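August, 6:40 in the morning

Slept badly, so I got up and started on the bedroom before the heat came in.
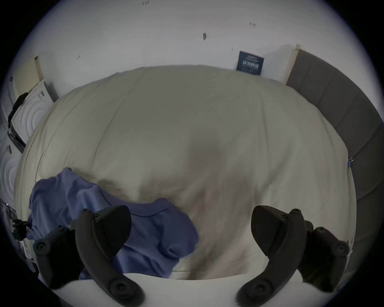 I leave for Toledo tomorrow and the suitcase is still in the closet. Last night I told Thaís I was nearly packed. I was not. I had bought toothpaste.

Started with the bed. I changed the sheets and put the cream duvet back on, then pulled it straight from both sides. It never goes completely smooth. I used to iron the cover and I've stopped doing that. Then I used the bed as a table, like always, since there's no other flat place in here big enough to fold on.

The periwinkle shirt is the problem. I want to wear it to the dinner with Nivaldo and Zainab, but it creases if you look at it. I folded it the store way, sleeves behind, then in thirds. Came out lopsided. Shook it out and tried rolling it from the hem, which was worse. After that I dropped it on the bed and went to make coffee.

Weighed the suitcase when I got back to it - 8 kilos with the shoes in, and that's the limit for the cabin. So the second pair of shoes stays home. The gray sweater too, probably. Zainab says it's hot there until late in the evening and I won't need sleeves at all.

Cleared out the nightstand drawer while I was looking for the plug adapter. Found the spare key to the bike lock, a Millitz receipt for curtain rings, and 100 kronor in an old birthday card from Sixten. No adapter. Olanrewaju borrowed it in spring, I think. Texted him.

Things still to do: water the plants, take the trash down, print the tickets, call the pharmacy before noon. The rent is paid.

10:15. Olanrewaju has the adapter and will bring it by after work. The pharmacy put me on hold for so long that I folded all the T-shirts with the phone on my shoulder. The blue shirt is going on a hanger and I'll carry it over my arm - I'm done folding it. Lunch is the rest of the soup.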